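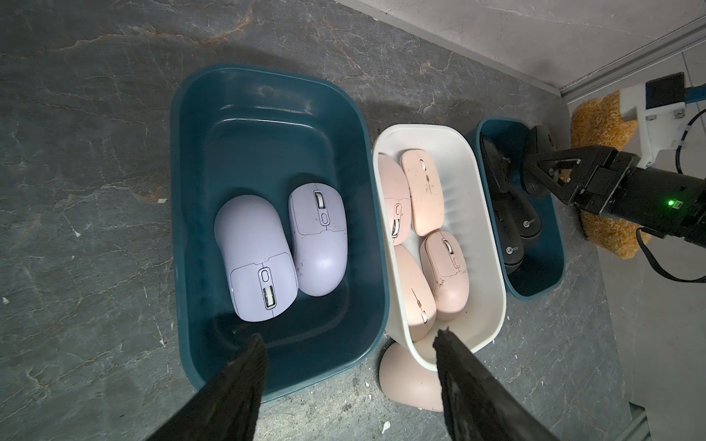 Does sorting by colour really work?

People love to tell you that sorting things by colour is the best way to tidy up. Is it? Let's test that idea on computer mice.

The purple ones have gone together in a big teal bin, the pink ones in a white bin, and the black ones in a narrower teal bin. One pink mouse is still on the worktop by the white bin. It looks neat. But looking neat and being useful are different things.

What colour can tell you

Colour is quick. Your eyes spot a pink mouse among black ones before you have read a single word on it. If you had 100 mice to put away, that would save you a lot of time.

What colour can't tell you

It can't tell you whether a mouse works. It can't tell you who made it, either. The black mice have the name "Lecoo" printed on them, so you could sort by name instead – as long as every mouse has one you can read.

And what about colours that nearly match? One purple mouse is a bit darker than its neighbour. Are they the same colour? You might say yes and your friend might say no. Sorters have to agree on a rule before they start, or they will argue later.

Try it yourself

Find 24 small things, such as buttons or pencils. Sort them by colour and time yourself. Mix them up and sort them by size. Which was faster? Now ask someone to fetch you one thing from each set. Did your sorting help them, or did they have to rummage anyway?

Don't take our word for the answer.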